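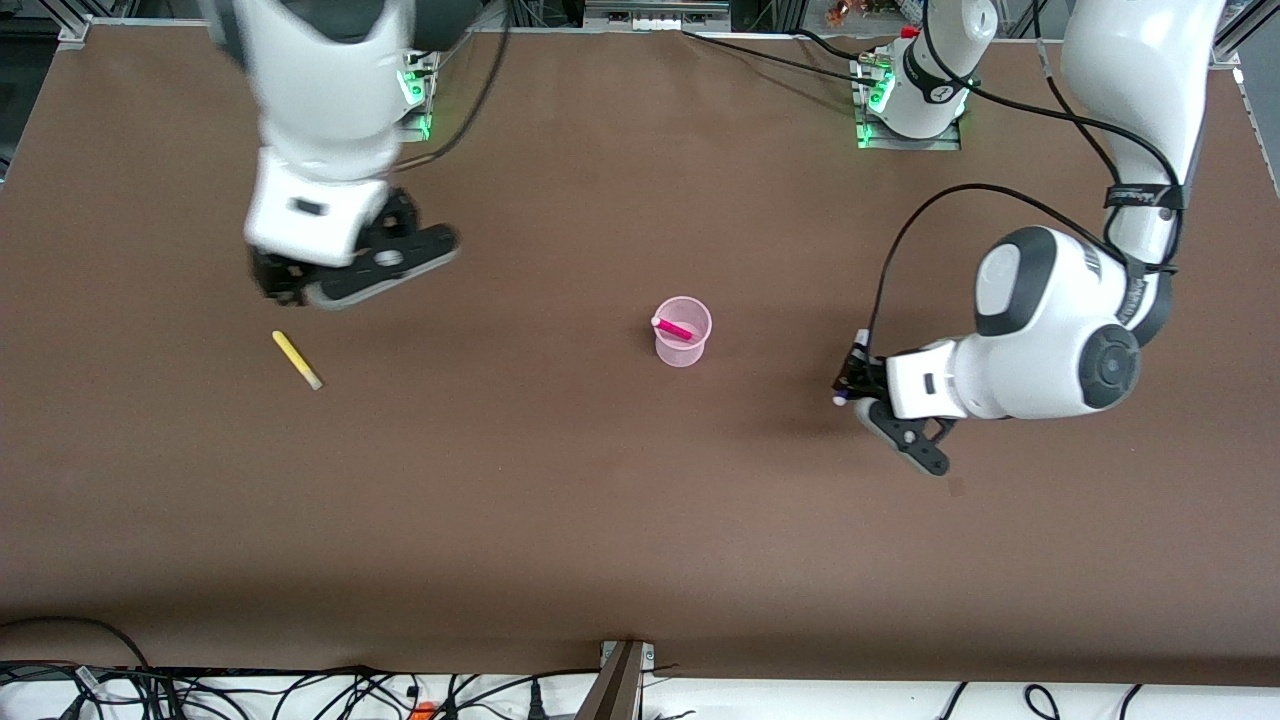 Petronella Tshabalala asked whether the speech band should be shown at the open evening at all, given that the vocabulary remains so small, and whether visitors would take a demonstration as a promise. Her question occupied the first part of this morning's meeting and is entered here in full, as it bears on the rest of the day.

Dec 2, 2021

The band, which the program continues to call Flondix pending a decision on the name, is worn behind the ear and along the jaw. It reads small movements of the muscles and matches them to a list of 181 words and short phrases. The list was fixed in June. Requests for additions have been received from most of the people who wear the band regularly, and these are held in the shared folder until the list is reopened.

I replied to Petronella that the evening had been announced to the families and to the Estville library, and that withdrawing the band would raise more questions than showing it. She accepted this on the condition that the list be printed and placed on every chair. Nandi Potgieter will arrange the printing. A total of 370 copies has been ordered, which includes those to be mailed to the clinics.

The lecture itself was next discussed. Rhiannon Gough will speak first, on the history of worn computers and the reasons why so many of them were put away in drawers after a month. Her draft is long. I have requested that the section on head-mounted displays be shortened and that the passage on comfort be kept whole, including her remarks on hair, eyeglasses and warm weather. Tumelo Buthelezi will follow with the band. He wishes to wear it for the entire talk, silent, with the words read aloud by the speaker on the lectern. I consented, with the provision that he carry a microphone in his pocket.

In the afternoon Estíbaliz Llorente presented the results of the walking trial. Recognition is good when the wearer is seated and falls off on stairs. Chewing remains a difficulty. She recommends a pause gesture, made by pressing the tongue to the upper teeth, and five of the wearers have agreed to practice it at home. I am not persuaded that the gesture will be remembered by persons who are tired, but the proposal is sound enough to be tried and has been approved.

The matter of the Funwood room was left open. It seats fewer people than we need, and the alternative at Oosthuizen has poor parking and a step at the entrance. A ramp has been requested. An answer is expected before the weekend.

I wore the band myself for some 3 hours this afternoon. It read "water" correctly on each occasion and "window" on none. The strap left a mark below the left ear, gone by supper. I have written to Rhiannon asking that the mark be mentioned in her talk.

Letters to the clinics remain unsigned and are on my desk for the morning.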